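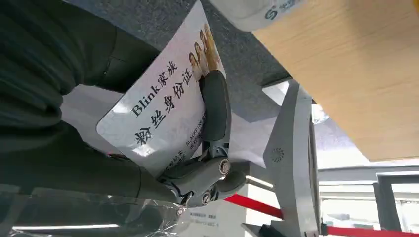

September 1, 2021

Finally made it to the Stisov open day! I got there at 16 minutes past the hour, so I missed the welcome talk, but the gripper demo was what I came for anyway. It had hold of a white fan card with Blink on it in big black letters, tipped way over on a slant, and I got a good look at the screws in the finger joints – prettier than I expected. Want to see the Didholm one in December too. Parking was a pain and my feet are killing me. Leftover soup for dinner.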